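Timestamps, gripper width, and a sock task that would not converge

2024-12-12

The short version: our sort-and-place policy was bad for most of the fall, and the cause was a clock offset between the wrist streams and the width signal. The model was fine. I spent three weeks changing the model.

The task is sorting small fabric items. Socks go from a basket into the cells of an organizer, one per cell, using two hand-held grippers for demonstrations. There is a head view and one view per gripper. Each gripper also reports its jaw width over a cable. The recorder, which we call Siller, writes everything into one log per episode, and a converter called Tukunton resamples it to 20 Hz for training.

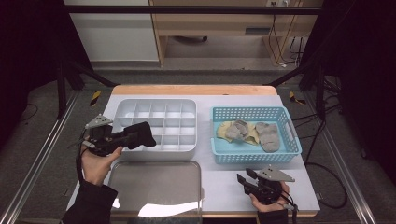
Sock in the left gripper, near the organizer. The right gripper is open.

The symptom was early closing. On rollout the policy would approach a fold of fabric correctly, then shut the jaws a little before reaching it. With a stiff object you often get away with this. With a sock you get nothing, or you get two threads of it and drop it over the divider.

My first guess was perception. Gray fabric on gray fabric is low contrast, so I added color jitter and retrained. No change. My second guess was the action horizon. I shortened it from 16 steps to 6, which made the motion jerky and the early closing slightly worse. That second result should have told me something, and I wrote it down and ignored it.

What finally helped was plotting width against the wrist view by hand. I picked 55 grasps, went through each one frame by frame, and marked the first frame where the pads touched fabric on both sides. Then I compared that with the time at which the width signal flattened out. If the streams are aligned, the difference should scatter near zero. 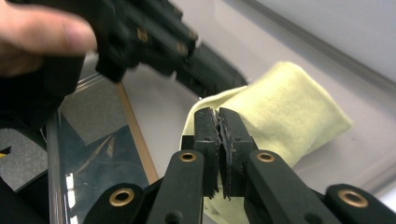
The difference did not scatter near zero. Width led the video in every grasp, and the lead grew over the length of an episode. So there were two faults stacked on each other: a fixed offset and a drift.

The fixed offset came from stamping. Siller stamped width samples when they were read from the serial port, and stamped video when the frame came out of the decode queue. Under load the queue was several frames deep. The drift was dumber. Tukunton took the nominal frame rate from the header and generated its own video timestamps from it, throwing away the ones that had been recorded. I wrote that line in March, as a temporary measure, with a comment saying so.

The fixes, in order:

Video frames are now stamped at capture, before decode. Queue depth no longer matters.

Tukunton uses recorded timestamps and refuses to convert a log that has none. There is a flag to override this and it prints an unpleasant message.

Resampling of width is linear between neighbors. Video takes the nearest earlier frame, never a later one. Picking a later frame leaks the future into the observation, and a policy will happily use it.

Every session now starts with a sync gesture: open and close both grippers fully, twice, in view of the head camera. The converter finds the edges in both signals and rejects the episode if they disagree by more than one frame.

Old logs can be partly rescued. The offset is estimated by cross-correlating width with pad motion in the wrist view, and the drift by doing that at both ends. This works when the background is quiet. It works less well on reflective surfaces, where highlights get tracked as motion — I mask everything outside the two pad regions now, and that removes most of the bad estimates. I reconverted 500 episodes this way and retrained with the original horizon and no color jitter. The early closing went away. The remaining failures are mostly double picks, a different problem for a different post.

I have not yet released the alignment script. It assumes our log layout in too many places.

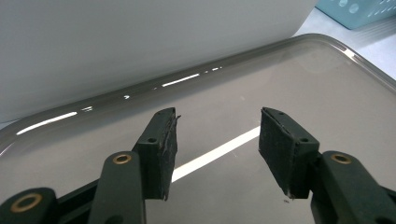 Kam-wah Huang wrote in the comments: We hit the same drift with Brandão logs and ended up fitting a line through the sync edges at the start and end of each session. One warning about the closing edge: worn pads compress more, so the width keeps falling after contact and your flattening point moves late. We switched to the opening edge and the spread got a lot tighter. Are you thresholding on width or on its derivative?

On the derivative, for now. I had not considered pad wear, and it would explain why the left gripper always shows more spread than the right. I will rerun the 55 grasps with the opening edge and update the numbers.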